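3.2 Cloth handling with the hand-held gripper

The gripper was built in the shared workshop at Trenholm and used away from it, in ordinary rooms, with no fixed bench or lighting. Each unit has two padded fingers driven through a pair of riveted linkage arms, and a camera looks forward over the body towards the fingertips. The operator carries one unit in each hand. Parts were cut and assembled by the same builders who later did the recording, which shortened the time between a fault being noticed and a new part being fitted.

Towels were chosen as the first soft item. A towel has clear edges and corners, but its shape under the fingers is hard to predict once it leaves a flat surface. Of the 2000 attempts planned, 1869 were kept after review. The rest were dropped for tracking loss or for a missing stream from one of the two units.

An attempt was labelled from the moment the pads closed on the cloth. Where the two faces of the towel differ in colour, the labeller used the visible underside to mark how far the fold had progressed (Fig. 4). Nearby household items were left in view and were not masked.

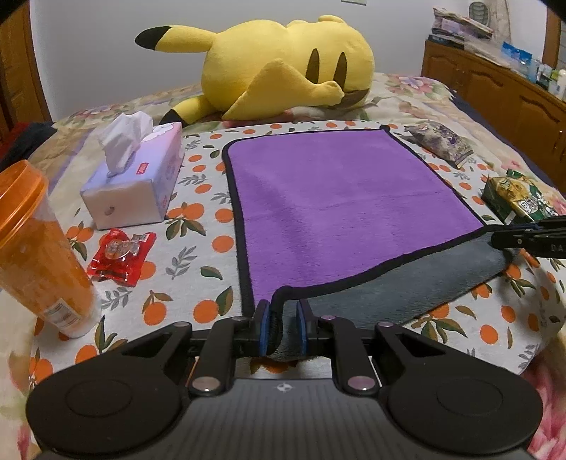

Figure 4. Fold on a two-coloured microfibre towel, seen from one gripper. The near edge is held between the blue pads; the dark grey underside shows as a diagonal band. The tip of a second gripper is at right.

Pad wear was checked after every 17 sessions. Replacement pads were cut from the same sheet as the originals.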